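3. Build and workspace

3.1 Grippers

We built both grippers in the shared workshop at Saavedra, evenings mostly, starting in November. Two units, left and right, same shell design but mirrored. Shells were printed on the workshop's Ruvlow machine. First set cracked at the screw bosses, so the walls went up to 3 mm and that version has held so far. Finger pads are rubber. We tried a smooth pad early on and droped it, too much slip on glazed ceramic. The textured one grips better on mugs, worse on cloth - it drags the cloth instead of pinching it.

Each unit carries printed markers for tracking its pose. Marker size was a compromise. Bigger reads better from across the room but starts knocking into shelves. The camera on the gripper looks out past the pads, so the fingers and whatever is between them stay in view for the whole reach. It also picks up a good part of the room when the arm is held level.
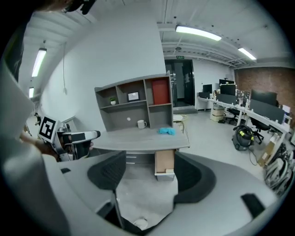
Krum Kadrić
Hardware build and workshop lead, Saavedra

The desk with the shelf unit is our main test station. Plant, framed picture, mug, light-blue cloth. Kept the set small on purpose. The mug and the cloth get most of the attention, one rigid and one soft, and between them they cover most of what went wrong with the early pads. The workstations along the brick wall are used by other members and we left that side alone. Overhead lights are fluorescent tubes, no control over them from our end. Exposure is locked before each session or the brightness jumps when the camera tilts up toward the ceiling.

3.2 Handling

A session runs 35 minutes, then we swap operators. Longer than that and the wrists go. Weight is the main complaint and most of it sits forward of the handle. Moving the battery back behind the grip helped some. Chunhua Tian did the second handle, which is slimmer and easier for small hands, and we now use it on both sides.

Reaching in over the front edge of the desk was harder then expected. The operator has to keep both marker faces turned so they can be read from head height, and the natural wrist angle wants to roll them away. A few practice runs fixed most of it. Drawers are still awkward: the lower gripper ends up under the desktop and tracking is lost for a moment - we fill the gap from the Brellex inertial board and check it by eye afterward.

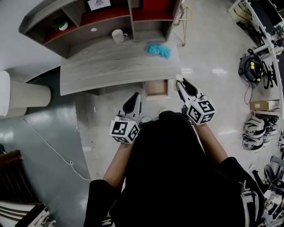 Figure 2. Both grippers held at the front of the desk, marker cubes on top, seen from head height.

Calibration is repeated at the start of every session. Takes a few minutes with the Drostau board flat on the desktop. Skipped it once, lost the afternoon's data.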